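The Strawberry Run

Ngozi had set the table herself that afternoon, and she was particular about it.

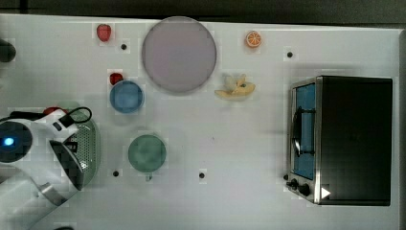 The club table at Granthorpe, plate in the middle and the oven on the right.

"Strawberry to the plate," she told the others, "and then we can all go home." It was the third night running she had said so, and Kelechi, who had his jacket on already and his bus pass in his hand, sat back down with a sigh you could have heard from the car park.

They were all fond of the arm by then, even Yavuz, who had wanted to build a boat. They called it Osagie, after the street the school was on, and they spoke to it the way you'd speak to an old dog at the top of the stairs. It was good with the green basket. Fruit was another matter - fruit rolled, and Osagie took its time making up its mind.

"Try my numbers," said Hui-mei, who hadn't said much all evening. She passed over her notebook, open at a page with 341 written on it and underlined twice in purple.

Ngozi looked at the number, and then at Hui-mei, and thought of her grandmother's kitchen, where you never hurried anyone who was carrying something.

"Slower, then," she said, and typed it in.

Kelechi took off his jacket.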